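Hand-held gripper check, Skendach pads against Lorkeck pads
July 3, 2019. Checked by Dirk Kasten

1. Screws at the upper edge: tight. OK
2. Pads seated, ribs clean: OK. Wipe after any work over a trash can.
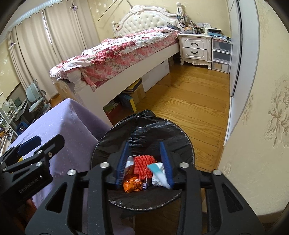
3. Full close, no load: OK on both tools. Skendach set has 600 cycles on it, replace at 1,000.
4. Finger gap when open: 38 mm, within limit.
5. Soft items (foam fruit nets, knotted bags): grip at the knot first, then the body. Repeat 2 times per pad set. 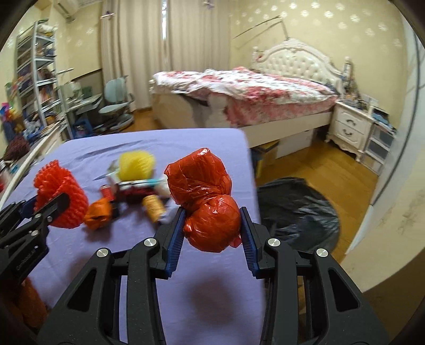

Karabulut asked that item 5 be run again with the Lorkeck pads before either set is signed off, and wants the closing force written down each time.

6. Cable strain relief: recheck in March.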